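June 4, 2026

Desk day. I have been promising myself a desk day since February, when I bought the white table from the Govden clearance place and carried it up two flights with Toon Dijkstra complaining at the other end. Since then it has been buried under everything I own that doesn't have a cupboard. This morning I put the kettle on, told myself I'd be done by lunch, and started lifting things off it and putting them on the bed, which I understand is how most people clean.

By ten the bed was unusable and the table was a table again. It's a very plain thing, matte and white, and I'd forgotten the colour of it under all the paper. I wiped it down with the lemon spray and then again with water, because the lemon spray leaves streaks, whatever Fenna says. Found a library card, a birthday card I never sent to Britt-Marie Grønli (sorry, Britt-Marie), and 33 dollars in an envelope marked "Digby, pizza". Digby McAlister will be getting his pizza money. Eventually.

The only thing I put back straight away was the power strip, mostly so I could stand there and think about it. 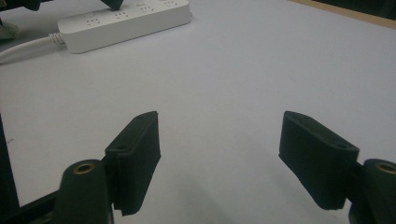
The great power strip question

I had a plan for this. The plan was that the strip would live under the table, screwed to the underside like a grown-up's, with the cables gathered up in one of those fabric sleeves. I even bought the bracket, a Bovberg, 18 dollars, which is a lot for a bit of bent metal in a bag. The bracket is a centimetre too narrow. I tried it three ways, including one that involved lying on the floor and swearing, and it stayed a centimetre too narrow.

Rang Musyoka Gachanja, who does his own shelving and is insufferable about it. He said to measure first next time. I said thank you, Musyoka. He then talked for more than 2 minutes about sanding the timber edge, which I hadn't asked about and will not be doing.

So the strip stays on top for now. I tried it at the back, neat and parallel, and couldn't reach it from the chair without climbing over the desk. I tried it on the left and it looked like it was waiting for a bus. In the end I just set it down on the slant and went to make a sandwich, and when I came back I decided the slant was fine. White on white, you barely notice it. I like that each button is a proper round one you can find with a thumb, since the old brown board had one mean little switch that turned off the lamp, the radio and my whole evening together.

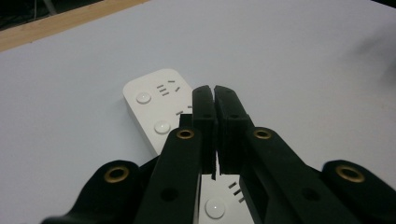

Its home until further notice, buttons up.

Lunch was at three. The bed is still covered and I've just realised I have to sleep in it, so I've moved the lot onto the floor beside the wardrobe, where it can settle in for the winter.

Tomorrow: take the bracket back, find the receipt for the bracket, post the birthday card with some sort of apology. The lamp goes back on the table once I've dusted the shade. Fenna wants to come round and see the desk before I wreck it, so I said she'd better make it early.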